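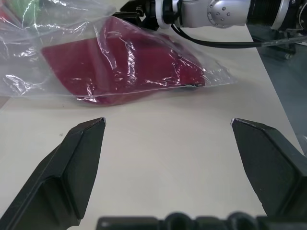

Pirine

Grasp planning and two-arm coordination for things in clear plastic bags

Pirine is a small planning and control package for picking up bagged soft goods with a pair of arms. It takes wrist camera images, works out where the bag ends and where the contents start, picks a place to pinch, and keeps the two arms out of each other's way while they do it. It began as a branch of Misell, our general tabletop planner, and grew until it made more sense on its own.

We love this problem. A folded piece of cloth in a crinkly clear bag is about as rude as an object can be to a perception stack. The plastic throws bright highlights that move whenever the wrist moves, the flat corner of the bag all but vanishes against a pale table, and the colour you can see most clearly belongs to the thing inside, which isn't the thing your fingers will touch first. Every fix we made for one of these broke something else for a while, and it was great fun.

What's in the repo

pirine/seg is the bag and contents segmentation. Two masks come out, called film and fill. Film is everything the plastic covers, including the empty flap. Fill is the cloth only.

pirine/grasp scores pinch candidates. It prefers a spot where film and fill overlap and there's a fold edge to close on. Flap-only grasps are allowed but get a penalty (flap_cost in the config).

pirine/duo is the two-arm scheduler. One arm leads, the other waits or holds. Either arm can lead, and the choice is made fresh for each pick.

pirine/watch is a viewer for stepping through a run with the masks drawn over the wrist view. Please use it! Most of the bugs we've fixed were found by somebody scrubbing back and forth in watch with a cup of tea.

tools/ has calibration scripts, the log converter and a few odds and ends that haven't found a proper home.

Getting started

Install Misell first, then run pip install -e . from the top of this repo. Copy config/bench.yaml to config/local.yaml and put in your own arm addresses and camera serials. Local settings win over bench settings, and local.yaml is ignored by git so you won't push it by mistake.

Check the setup without moving anything:

pirine check --config config/local.yaml

If that comes back clean, try a dry run on the sample log:

pirine replay samples/short.plog --watch

You should get the viewer with both masks and a list of candidates down the side, best at the top. When you're ready for real arms, start with speed_scale at its default and keep a hand near the stop button. The default is slow on purpose.

The recorded set

Training and test images come from the Nedelcu bench, the white-topped one, and the set carries its name. There are 993 picks in it, split by bag so the same package never turns up in both train and test. An earlier split went by pick, and the scores it gave us were lovely and completely wrong. If you have numbers from before the May release, please rerun them.

Each pick has the wrist images from the leading arm, joint positions for both arms, gripper opening, and a label for how the pick ended: held, slipped, missed or stopped. Stopped means a person or the scheduler called it off. We keep those in, and you can filter them with --drop-stopped.

Labels were done by hand in watch. The film mask is the weaker of the two. Where a clear flap lies flat on the table, labellers had to follow a seam or a faint highlight, and two people won't draw quite the same line. Treat film edges as good to roughly 9 pixels. Fill edges are much tighter.

Things we learned along the way

Throw away less glare than you think. Our first filter masked out anything close to white, and with it went most of the creases, which turn out to be very handy for finding the top face of a bag. The current version keeps the highlights and compares them across a short wrist sweep. Glare slides, printed or dyed colour stays put.

Mask your own fingers. In a wide-open pose they take up a big part of the wrist view, and the grasp scorer once fell hard for a dark fingertip. There's a mask for each gripper opening in config/masks. If you change fingertips, or yours get scuffed or chipped, make new ones with tools/fingermask.py.

The other arm counts as scenery and as an obstacle. It shows up behind the bag often enough that seg needs to see it in training, and through plastic it can look like contents. The scheduler knows where it is from joint positions, so we project it into the view and tell seg to leave that area alone. Cables aren't in the arm model yet. We pad the links instead, which is clumsy but has held up well.

Known problems

Two bags touching or overlapping often come back as one film mask. The fill masks are usually still separate, so the grasp is fine, but the lift check gets confused.

Very dark cloth against dark fingers is shaky near closing.

The scheduler can sit and wait if both arms ask for the lead within 100 ms of each other. It times out safely. A fix is on the duo-tiebreak branch and could use testing.

Replay on logs older than format 19 needs tools/uplog.py first.

Helping out

Pull requests are very welcome, and so are odd failures. A short log with a note saying what you expected is worth a lot to us. If you're running different arms we'd really like to hear from you, especially about calibration, where our scripts still assume too much about the Nedelcu bench.

Pirine is looked after by the tabletop group at Rallesness. Licence terms are in LICENCE.txt, and the recorded set has its own file under data/.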